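Tradness Lease Kit for Small Landlords – Review
20/03/2023
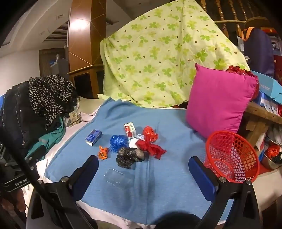

What you get

Tradness sells this kit as a download or a printed folder. I bought the folder for $70. It holds a residential lease, a month-to-month agreement, a move-in checklist, a security deposit receipt and a set of notice forms. There are 20 forms in all.

Filling it in

The lease is written in everyday words and my tenant read it without calling me once. Blanks are large enough for a full legal name. The late fee clause leaves the amount open, so check your state's limit before you write in a number. I used the Okura lease pack before this, and its pet section was better – Tradness gives pets one short paragraph.

Where it falls short

The notice forms are general. My county wants its own wording on a notice to quit, and I had to get that from the court clerk. The deposit receipt has no line for the bank where the money is held, which my state requires. I typed one in.

The download version comes as locked PDFs. Wutero has editable files for $100, and if you rent out more than two units I would pay the extra.

Verdict

Good for a single rental with a simple lease. Have a lawyer look it over the first time. I plan to use the renewal form in May.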